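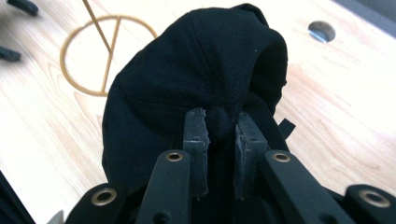
How to Make a Stage Plot and Input List for a Jazz Festival Set

3497 shares | 3 comments

A stage plot shows the crew where people and gear go. An input list tells the sound engineer what gets plugged in and in what order. Most festivals ask for both when the contract is signed. The method below uses a band of five: piano, upright bass, drums, tenor sax and trumpet. It assumes a shared stage and a 30-minute changeover, the slot length used at the Tendberg summer series.

Before you start

Collect the following from each player:
- instrument and any doubles (flute, flugelhorn, auxiliary percussion)
- whether they bring an amp, a pickup or their own mic
- whether they speak or sing on mic
- what they need to hear in their monitor

Do not work from memory. Players change gear between tours.

Step 1. Set up the page

Use one letter-size page in landscape. Write AUDIENCE along the bottom edge. Stage left and stage right are always given from the player's point of view, facing the audience, so stage left falls on the right side of the sheet. Put the band name, a contact name and phone number, and the month of the last revision in the top corner. A plot marked March and a plot marked June can then be told apart at the desk.

Step 2. Place the players

Start with the piano. It is the hardest item to move and the house has often fixed its position already. With the keyboard at stage right, the long side of a grand faces upstage and the lid opens toward the audience. Put the bass in the bend of the piano or directly beside it, and the drums next to the bass. Horns go downstage. Keep the bass player in sight of both the pianist's hands and the ride cymbal.

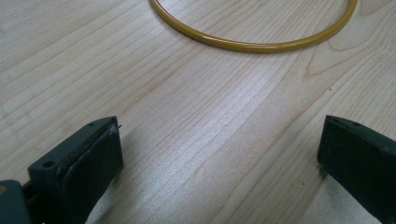 Symbols should be simple enough to survive a bad photocopy. Use a rectangle for an amp, a wedge for a monitor, and an X for a vocal mic. Label each one with a word as well. For the drum throne, draw an open circle with nothing inside it, a plain outline like the yellow ring on the tabletop, and write the drummer's name next to it. Filled shapes turn into blots when printed small. Mark each power drop with the letters AC and the voltage.

Step 3. Write the input list

Number the channels in this order: drums, bass, piano, horns, vocals. Engineers expect it, and a patch that follows it goes in faster. Give each line a source, a preferred mic type and a stand type. For upright bass, list the pickup DI and the mic as separate channels. If a player doubles on flute at the same mic, note it on the same line. Announcement mics go last.

Ask for a mic type in general terms, such as "small condenser" or "clip-on." The house will substitute.

Step 4. List the monitor mixes

Give each mix a number and put the same number on its wedge in the plot. Three mixes are enough for most quintets: horns, piano and bass, drums. State the main content of each, for example "piano, bass, a little sax."

Step 5. Check and send

Count the channels against the plot. Every source on one sheet must appear on the other. Export both sheets as a single PDF and put the band name in the file name. Bring paper copies.

Comments

Inmaculada Sepúlveda
Please add that backline should be listed separately. We got a plot with a bass amp drawn on it and no word on who was bringing it. It was us.

Shi
Does the channel order change if there is vibraphone? I put it after piano and have had no complaints.

Dovia
Step 1, stage left. Had it backward for years.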